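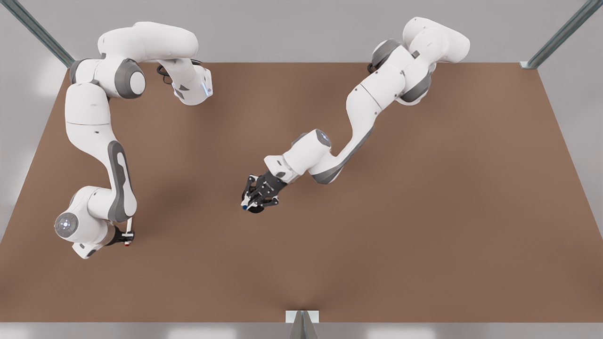
**Trilliver abre candidaturas a franchisados para estúdios de pilates e treino de mobilidade em Portugal**

Lisboa, 15 de setembro de 2020 – A Trilliver, rede de estúdios de pilates e treino de mobilidade em pequenos grupos, abre hoje o processo de candidatura a novos franchisados em Portugal continental. Até agora, a empresa cresceu apenas com unidades próprias. Tem quatro estúdios em funcionamento, em Setúbal, Leiria, Aveiro e Braga, e um total de 2389 sócios com mensalidade ativa.

O programa destina-se a pessoas que queiram explorar um estúdio a tempo inteiro e a empresas que já operem no setor do exercício físico ou da saúde e pretendam acrescentar esta oferta. Não é exigida formação em desporto ao franchisado. A direção técnica de cada estúdio tem de ser assegurada por um profissional com título válido, contratado pelo próprio franchisado e aprovado pela central.

«Recebemos pedidos de informação desde a abertura de Leiria e respondemos sempre que ainda não tínhamos contrato nem manuais prontos. Agora temos», afirma Ditte Frandsen, diretora-geral da Trilliver. «Preferimos começar com poucas unidades e acompanhar de perto as primeiras aberturas.»

**Três formatos de estúdio**

Os candidatos podem escolher entre três formatos. O mais pequeno funciona com uma única sala e foi pensado para centros de cidades de média dimensão. O formato intermédio tem duas salas e balneários e corresponde ao dos estúdios de Aveiro e Braga. O terceiro instala-se dentro de espaços já existentes, como clínicas, hotéis ou clubes de ténis, e partilha com eles a receção e as zonas comuns.

Em qualquer dos formatos, as aulas têm lotação limitada e marcação obrigatória através da aplicação Simia, que gere também as listas de espera, os pagamentos e as suspensões de mensalidade. A licença da aplicação está incluída na taxa mensal de franchising. Os sócios de um estúdio podem marcar aulas nos restantes, e a compensação entre unidades é calculada no final de cada mês.

O equipamento é fornecido pela Gunnlaugsson, com condições de compra e de locação iguais para toda a rede. O franchisado pode optar por uma das modalidades ou combinar as duas. A manutenção periódica é contratada à parte.

**Contrato e formação**

O contrato tem a duração de cinco anos, renovável por igual período, e atribui ao franchisado uma zona de exclusividade definida por código postal. A taxa de entrada é paga em duas prestações, a primeira com a assinatura e a segunda no dia da abertura. Os valores constam do dossiê de candidatura, que é enviado após uma primeira conversa telefónica.

A formação inicial decorre no estúdio de Setúbal e abrange a gestão corrente, o atendimento, a planificação de aulas e a utilização da Simia. Os instrutores fazem um percurso próprio, com aulas assistidas e avaliação prática. Durante o primeiro trimestre de atividade, cada nova unidade recebe visitas regulares da equipa de operações.

A procura e avaliação de espaços ficará a cargo da consultora imobiliária Skedumov, que acompanhou a instalação dos estúdios de Aveiro e Braga. Os candidatos que já disponham de um local podem propô-lo, ficando a decisão dependente de vistoria. São excluídas caves sem ventilação natural e espaços com pé-direito inferior ao indicado no caderno técnico.

**Adaptação às regras em vigor**

Os quatro estúdios funcionam atualmente com lotação reduzida, intervalos alargados entre aulas e higienização do equipamento após cada utilização. O caderno técnico do franchising foi revisto durante o verão para incluir estas medidas, bem como um modelo de aulas em direto à distância, que as novas unidades poderão oferecer desde o primeiro dia.

**Candidaturas**

A primeira fase de candidaturas termina em novembro. As zonas consideradas prioritárias são Coimbra, Viseu, Évora e Faro, mas serão analisadas propostas para outras localidades. Os interessados devem pedir o formulário à equipa de expansão da Trilliver, indicando a zona pretendida, o formato e a experiência profissional.

**Sobre a Trilliver**

A Trilliver explora estúdios de pilates e treino de mobilidade em pequenos grupos. Tem sede em Setúbal.

**Contacto para a imprensa**

Trilliver, Gabinete de Comunicação, Setúbal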